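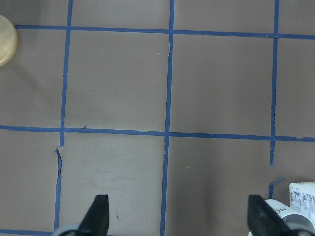
Ticket 174: tape on the grid table lifting and tearing
Opened by: Chi-keung Leung
Site: Tullness, back workroom
Priority: low (but it's bugging me!)

Hi all, me again about the table. The blue painter's tape is getting pretty ratty. The long line across the middle has frayed and lifted in little spots all the way along, and on the left there's an upright where two pieces don't meet up properly, so the end has torn and curled into a flap. I'd love to know what you folks at Cirimthorpe use on yours, as I've already been through five rolls since July and my patience is thinner than the tape.

Tried so far:
- pressing the edges down with a ruler (held for over 60 minutes, then up they came again)
- wiping the top with a damp cloth before re-taping one line, no real change
- laying a fresh strip over the old one, which just makes it lumpy

Update, 3:40 pm: Wamia stores suggested checking whether the squares still work for placing things, lumps and all. Fair question, so I had a look with the mug.

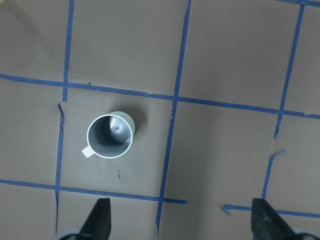 Grey mug in its square, a bit closer to the top and left lines.

So the squares are still usable, and I'm not going to pull the whole lot up today. The kinks in the line above the mug do bother me though, so I'll redo that one in a single piece. Could someone please add two rolls of the wider blue tape to the next Yeh order? Leaving this open until they arrive.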